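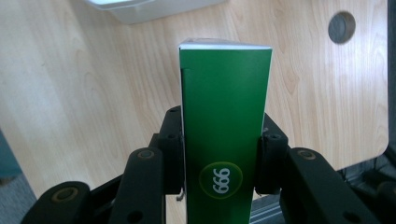
Tomomi Kinoshita has been listing condos and townhouses for 18 years, the last several of them at Katayama, and she prices most of them in round numbers. Plenty of sellers ask her for something else. They want the figure to end in 999, the same digits that sit in the round emblem on the green carton, and she tries to talk them out of it. "Buyers search in brackets," she said. "If you are at 400 even, you show up for the person looking up to 400 and for the person looking from 400. Take a dollar off and you lose the second one."

We spoke in July, when she had just put a three-bedroom townhouse at Bruvlow on the market. It has 1,647 square feet on two floors, an attached garage and a small patio that faces the parking lot. The sellers had wanted to replace the kitchen counters first. Kinoshita told them to leave the counters alone and paint the stairwell.

"The stairwell had scuffs all the way up," she said. "Every buyer walks up it. The paint and the painter came to less than $500 because it's a small area. Counters are thousands, and the next owner may not like what you picked."

She is less relaxed about paperwork. In a complex with shared roofs and shared insurance, she asks for the association's budget, the reserve study and the minutes of recent meetings before she takes any photos. At Bruvlow the minutes mentioned a roof project on the north buildings, and she put that in the listing notes.

"It comes out anyway," she said. "The buyer's lender asks for it, or the buyer reads it in week three and gets nervous. I would sooner have them know on the first visit."

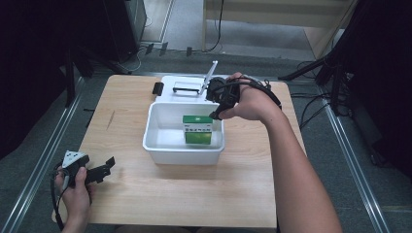 How long should a seller wait before lowering the price?

"I look at it after 17 days," Kinoshita said. "By then the people who were already searching have seen it. If they came and didn't offer, I ask their agents why. If they didn't come at all, the price is usually wrong and we change it once, by enough to matter."

Small cuts every week do harm, in her view. Buyers can see the price history and will wait for the next one.

Her colleague Toshio Wada handles the rentals at Katayama, and she sends him owners who can't decide whether to sell. Some of them rent for a year and come back. She asks those owners to keep the lease end date in spring if they can, and to give the tenant plenty of notice before showings begin.

The Bruvlow townhouse had four showings booked for its first weekend when we talked.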